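Clidwood Workshop Opens Its New Perforated Panel Wall to the Public

Clidwood, Sunday, November 11, 2018 – The Clidwood community workshop has finished the biggest change to its main room in years, and it's one people can walk in and use from this week. Perforated panels now run the full length of the long wall, replacing the deep shelves that used to swallow every clamp and paintbrush we owned.

The panels were made by Etau, a small shop that cuts and punches sheet goods to order, and put up by the fitters at Bilgin during two weeks when the workshop was closed. There are 24 panels in all, most of them in pale tints that keep the room bright on gray afternoons. The holes are small and round and set in staggered rows, so a hook can go almost anywhere you want it.

"I've been hanging things up and taking them down again all week, and I'm still having fun with it," said İlker Yurt, who runs the workshop and drew the wall plan. "We had drawers here that hadn't been opened since I started. Now I can stand at the door and see where the small saws are – and whether somebody has put them back!"

Planning started in May, when members were asked to bring in the tools they reach for most and lay them out on the benches. The layout that came out of that day is close to what's on the wall now. Hand tools hang near the benches, measuring tools are by the door, and the craft supplies have moved to the far end under the windows. About 700 items have been sorted so far, and the boxes of odd screws are still to come.

The project, called Redel after the street the workshop stands on, also added 16 shallow trays that hook onto the panels and can be moved without a screwdriver. They've been a hit with the Saturday sewing group, who fill them with thread and bobbins and carry them straight to the table.

Members can book a free 10-minute walk around the new wall at the front desk, and drop-in visitors are welcome during regular hours. Sturdy hooks in good shape are welcome too, especially the longer ones, which went fast.

The old shelves have been cleaned up and are stacked by the side entrance, free to anyone who can carry them home.
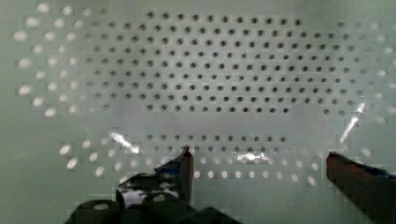
Why are the holes set in staggered rows?

Each row sits half a spacing over from the next, which gives hooks more positions to choose from than you'd get with the same spacing in widely separated straight rows, and makes it easier to fit odd-shaped tools close together.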